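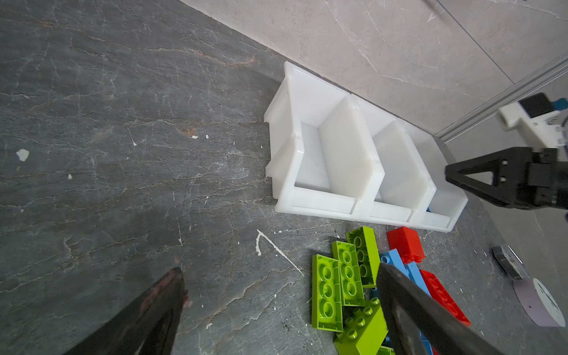 Pluvent Securities: retail brokerage restructuring
Progress report to the lending group, third quarter

1. Position at quarter end

Net revenue in the retail unit was $319 million, down slightly from the second quarter. Commission income fell in August and did not recover in September. Fee income from managed accounts rose and now makes up a larger share of the total than at any time since the Irnmont merger. The unit remained within all covenants.

2. Branches and headcount

Fourteen branches were closed or merged in the quarter, all of them in the former Irnmont network. Headcount stood at 1,687, in line with the plan. Severance was charged in full to the restructuring reserve, and no further draw on the reserve is expected before year end. Two leases could not be assigned and will run to term.

3. Account migration

Migration of client accounts to the Alivwood platform is 65 percent complete. Margin accounts were held back after the second test run produced errors in overnight interest. The vendor has supplied a fix, which is being tested. Joint and trust accounts will move after margin accounts.

4. Espinoza office

The Espinoza office took over trade confirmations and client statements for the whole unit. Late statements rose in the first month and then returned to the earlier level. The night shift is still short of staff.

5. Open items

Sale of the custody business: two bids received, both under review.
Platform contract: renewal terms due from Alivwood next quarter.
Revised cost forecast: to be sent with the year-end accounts.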